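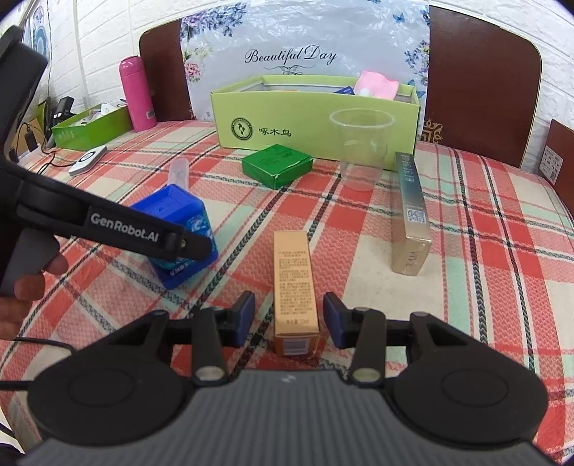 Storing small parts and refills in a spare bedroom

gaetefan27
I moved into a smaller place in September and the spare bedroom is now guest room, sewing room and supply closet. I have a lot of little stuff: buttons, bobbins, snaps, needles, elastic. It used to live in one big drawer. I want to switch to small lidded boxes and I can't decide between all one size or a mix. The closet shelf is 116 cm wide and not very deep. What do people use?

Skosach
All one size, square, with flat lids. They stack and you don't waste space between them. I bought a mix the first time and the round ones were a mistake. Label the front, not the lid. Once you stack three high you can't read a lid.

mill_road
Disagree on one size. Elastic and zippers don't fit in a box made for buttons, so you end up with one zipper in each of four boxes. Get two sizes where the small one is half the footprint of the large one. Gosimley used to sell a set like that. I don't know if they still do.

Skosach
Zippers go on a ring. They don't need a box.

mill_road
They do if you have over 27 of them.

Vojtěch Skála
I sort by color of box. Green for fasteners, blue for thread and bobbins, clear for anything I use every week. My wife said it would last a month and it has lasted three years. Long things go in tubes. Knitting needles, dowels, the narrow rulers.

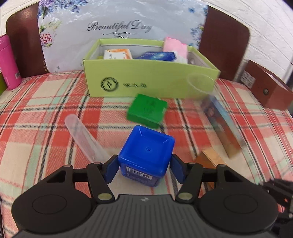

Blue box with the barcode label on the front, green one behind it, tube on the left.

gaetefan27
Thanks. Does the color system hold up when you run out of one color? That's my worry. The store here gets whatever it gets.

Vojtěch Skála
I bought extra at the start. If you can't do that, use colored tape on plain boxes. Same result, cheaper.

Stollalura
Tape leaves gunk if the room gets warm. I'd use paper labels and write the contents in words. Color only works for the person who made it up. My sister came to hem curtains and opened every box I own looking for pins.

Vojtěch Skála
Fair. There's a card inside my closet door with the colors on it. Guests can read it.

Stollalura
Then you have a label, just on the door.

mill_road
Back to the shelf. Measure the inside, not the front opening. My closet has trim on both sides and I lost almost a whole box width. Also leave room above to lift a lid without pulling the stack out.

gaetefan27
Just checked and I have trim too, so the inside is wider than I can reach into. Leaning toward two sizes, words on the front, and a tube for the long rulers. Zippers undecided.

Skosach
Ring.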